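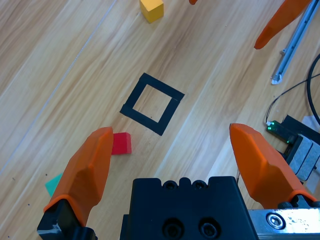
I got over to Vasholm in May for the open day at Rumach, the little automation shop behind the old bus garage, and I stayed a lot longer than I planned to. They let in 30 people at a time, and by mid-morning the line was already out past the bike racks.

The part everybody crowded around was the block table. The job sounds like nothing – pick up a small wooden block and set it down inside a square of black tape – but try looking away from it! Nesma Salem ran the demo for my group and talked us through what the arm has to work out before it closes its fingers. "People expect the hard part to be lifting," she told us. "It's mostly deciding where to grab." She took questions the whole time, including a long one about batteries from a kid who couldn't have been older than 7 (she got a straight answer, too).

Then they let us have a turn at steering. You get 3 tries. I am sorry to report that I used all of mine and never got a block anywhere near the tape. Brayden Lapointe, who was next in line and fixes dishwashers for a living, got his in on the second go and was pretty gracious about it.

I also caught the end of a short talk by Wael Zerouali in the back room, mostly about how the shop trains new hires and why they start everyone out on blocks before they touch a customer's parts. He'd brought along a tray of hinges to show what comes next. The coffee was good, the folding chairs were not.

Rumach had 135 visitors through by closing, according to the sheet at the front desk, and Nesma said they want to do another one in the fall with longer turns at the controls. I put my name down – I've got some practicing to do.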